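Bitbridge talk, notes, slide 4 on
Laundry package from Wendholm. Price on the quote: 2,355 a month per arm, 22 months minimum. Ask who pays for downtime - Sun-ja Lim asked twice, no answer yet.
"Works with any dryer." Say this slowly. Their list has six models, all front loaders.
Pause. Next slide, leave it up. 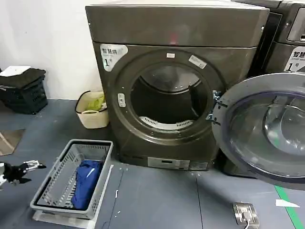 One garment is easy to sell. A hotel sends down sheets, knotted, with a sock in the corner. Ask for an uncut hour and the count of human rescues. Widad Atallah has the contract draft - get her to read out clause 6.
Then questions. Skip the Ititz comparison if short.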